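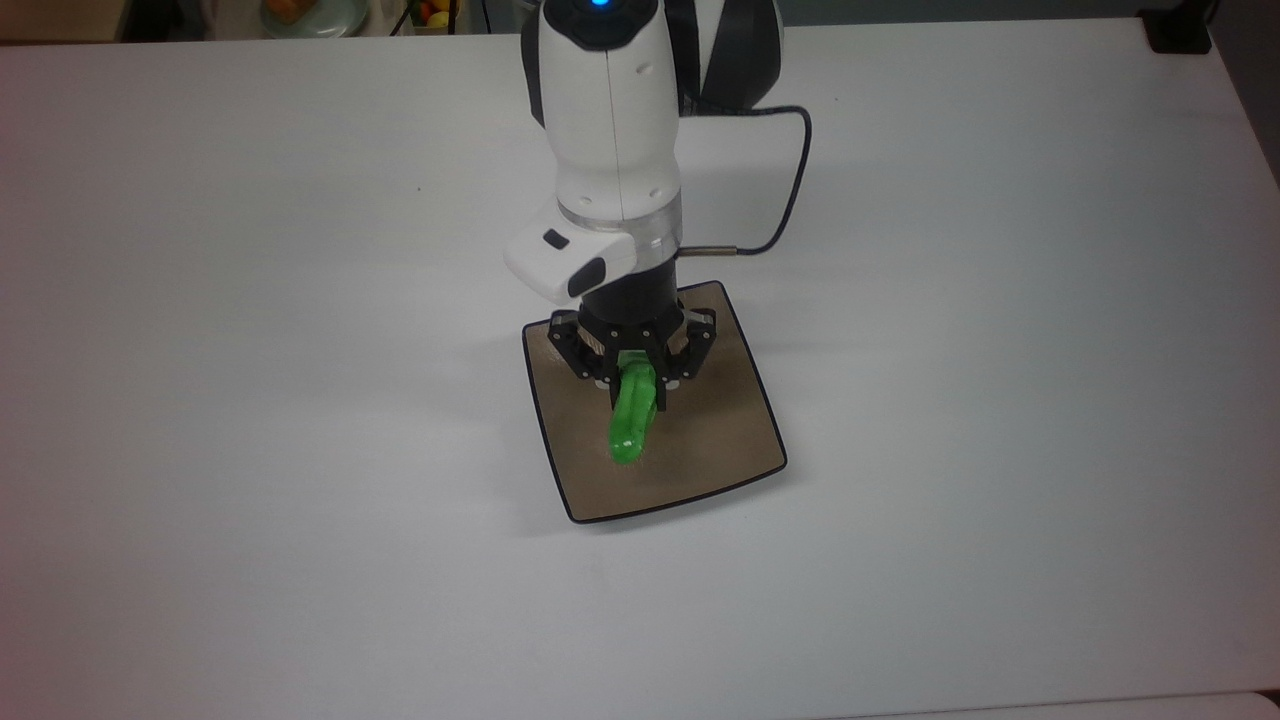

*Green item and square dish, white table.*

**Ticket 41: play food set, dish and pepper**
Opened: August 2023
Product: Tistik play kitchen, square dish with dark rim
Status: open, sulking

**Reported fault**
Customer at Burbridge says the pepper "will not stay on the plate". Wants a bigger plate or a smaller pepper. We stock neither.

**Log**

1. Checked the dish. Shallow, corners slightly raised, dips a little in the middle. Matches the catalogue, which calls it a serving platter. The catalogue is an optimist.
2. Laid the pepper across it lengthways. Rolled off. Tried again with the stem pointing the other way and it rolled off with more conviction.
3. Rang Grulel, who supply the vegetables. They say the pepper is to specification and have we considered the plate.
4. Rang Saavedra, who supply the plates. You can guess. 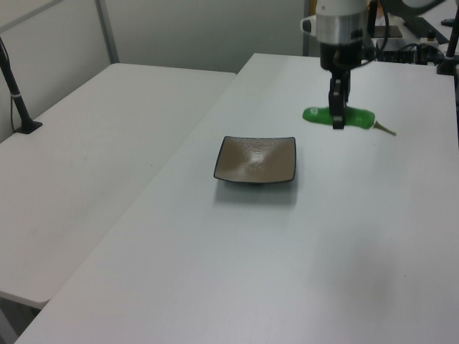

5. Put the pepper down beside the dish and left it there over lunch. No movement. It is perfectly content on a table, so I'm ruling out the pepper.
6. Small square of non-slip liner in the dip: stayed put for 11 tries running, then I got bored.

**Workaround**
Send liner squares to Burbridge. There are 1,296 in the stockroom, left over from last November's teapot business (see ticket 11).

**Still to do**
Ask Saavedra about a deeper dish. Reword "serving platter".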